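15/09/2020

Moss again. I went out before coffee to see whether the north side of the shed roof had gotten any worse, and of course it has. There is a cushion of it along the gutter now that you could lose a teaspoon in. I gave it the look I gave it in spring and went back in. The moss took this well.

Spent an hour after breakfast reading up on it, which was an error. One person says vinegar. The next says vinegar will eat the shingles, the roses and possibly the dog. A third wants me up there with a wire brush, and the comments under that one are mostly from people who fell off. Somebody in Gristthorpe has 1,113 words on why moss is a gift and I should be stroking it. I read all of them. I did not come away stroking anything, but I did learn that it has no roots to speak of, so at least it isn't digging in, just sitting there like a cousin.

Phoned Karthikeyan Ramasamy, who did his own garage last year and has not stopped being pleased about it. His advice was to scrape from the top down with a plastic spatula, on a dull day, and keep the hose out of it. No pressure washer. He said that part twice. I had been looking at pressure washers for nearly 2 weeks and had one picked out, so I said "naturally" in what I hoped was the voice of a man who owned a spatula.
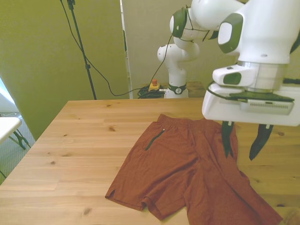
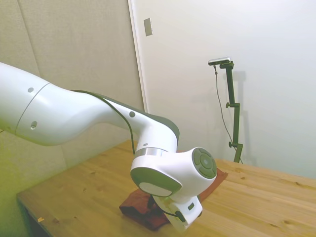 Then to Heinonen for the spatula. They had metal ones, silicone ones, and a thing on a pole called an Umamau that claims to do roofs, patios and "problem stone." I don't have problem stone that I know of. I bought two plastic scrapers and the pole and felt I had been talked into it, though the only person in the aisle was me. Also a bag of grass seed for the bald patch by the gate, where I plan to be disappointed in October.

Got the ladder out after lunch. Four rungs up I could reach the first row of shingles without doing anything brave, and the moss came away in slabs, very satisfying, like lifting old carpet. A good half of it went down the back of my neck. The rest went in the gutter, so I have moved the problem eighteen inches. There were woodlice under it, all of them annoyed, and a tennis ball I have no history with.

The Umamau is hopeless. It bends in the middle when you lean on it and then flicks, and what it flicks is moss, at the kitchen window. I went back to the scraper. Managed the lower third of the roof before my knees filed a complaint.

Put the slabs under the hydrangea, green side up, to see if they'll take. Spent the morning trying to kill it and the afternoon finding it somewhere nice to live. The Gristthorpe person would be thrilled.

The maple has lichen now as well, gray-green frills all up the side facing the road. I am leaving that alone. It suits the tree, and I am out of clean shirts.

Still to do: top two thirds of the roof, the gutter, the window. Find the receipt for the pole. Ask Karthikeyan what he did about the ridge, without letting him come over and show me. Rain tonight if the radio is right, so whatever I missed should be nicely refreshed by morning.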